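Tuesday, evening

I came home at half past seven with the budget sheet still in my bag, and I promised myself not to open it at the kitchen table. So I write in the diary instead, and of course I write about the budget sheet.

We must give the list of equipment for next year before the end of April. Until now our small group has lived from old things. The table is from a closed office, the computer was bought for another project, and the arm is older than my contract. This time there is real money and I am the one who must say how to spend it. In the beginning I was proud. Now I mostly lie awake and do additions.

The big question is still the second gripper. With one gripper we stop completely each time something in it becomes loose, and in winter we lost many good days in this way. Two suppliers answered my letters. Skernex wants 2,484 for one piece, with the mounting plate and the cable, and they deliver in six weeks. Mogensen is cheaper in the first line of the offer, but then come the plate, the cable, the software license and the shipping, each in its own line, and when I add everything I arrive higher than Skernex. I did this sum three times because I did not trust my result. I think many people read only the first line, and maybe the offer is written for them.

There is also the matter of spare fingers. I had put 800 for them in the first version, and in the meeting I was asked if this is a joke. It is not a joke. Fingers are what touches the world, and what touches the world wears out. But I understand that for a person from accounting it looks strange to pay so much for little flat pieces when one already pays for a whole hand. I must write this better. Perhaps I put fingers, screws and the small pads together under "consumables", a word which accounting likes.

After lunch I left the papers and went to the bench, where the work this week is the white appliance with the domed lid. I wanted to see with my own eyes what I am planning money for. It is a good habit and I should do it more often. On paper a gripper is a number of newtons and a number of millimeters. At the bench you see how much place it takes in front of a small thing, and how the linkage spreads to both sides when the fingers themselves are quite slender.
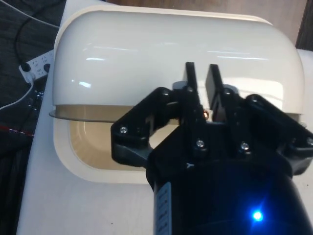
Planning and Money

What I wrote down at the bench, before I forget it.

The lid is glossy and it throws back the light in long streaks. We have discussed for months whether to buy a better camera, and I was against. Today I think the first thing to buy is a better lamp, a large soft one, and to close the blinds. A lamp costs almost nothing compared with a camera. If the streaks still disturb us after that, I will put the camera in the plan for the year after. I feel a little ashamed that I did not think of it sooner.

The width of the hand is a real question. The opening in the front of the appliance is big and rectangular, with round corners, and for a human hand it would be no problem. For the gripper one must think about the arms of the linkage also, not just about the fingers. In neither offer did I find a drawing with the outside width at every position. I will write to both and ask for it. I should have asked in the first letter, but in the first letter I was mostly being polite.

Cables. We use power strips everywhere and move them wherever we need them, and every new device brings one more plug and one more adapter. I never put cables in a budget in my life, and every year we buy them in secret from the money for office paper. This year they get their own line. Cable channels, longer leads, a proper strip screwed under the table. It is the most boring line in the whole sheet and I am quite happy with it.

Then the table. The white top is good, plain and matte, and I do not want to change it. What I want is a second table of the same height, so that one task can stay prepared while the other is running. Tristine sells a simple frame with adjustable feet and I have their catalog in the drawer. Two frames would be nicer, but I know how the meeting will look at me, so I ask for one.

I also thought about the objects themselves. We always speak about the arm and the gripper, and the things which they must open and close come from our own kitchens or from the secondhand shop. If a hinge breaks we have no replacement of the same kind, and the old results cannot be compared with the new ones. So I would like to buy each appliance in two pieces from the start. This is a small amount, and I will defend it more strongly than the fingers.

Last point, the maintenance contract. Jinmont offers one visit every six months. I called them at four o'clock and asked what happens if the arm stops between two visits. The lady was very friendly and said that this is covered "in principle". I know this expression from my own language, and there it means no. I asked her to send me the conditions in writing.

Now it is almost ten. Of course I opened the sheet in the end, on the kitchen table, next to the soup plate. I moved the spare fingers under consumables and changed nothing in the number. I took out the camera and put in the lamp, the cables and the frame. The total is a little lower than last week — this surprised me, so probably I forgot something. I will check the shipping costs again tomorrow with a fresh head, and ask if the delivery of six weeks counts from the order or from the payment.

I must also buy bread, and call my sister back.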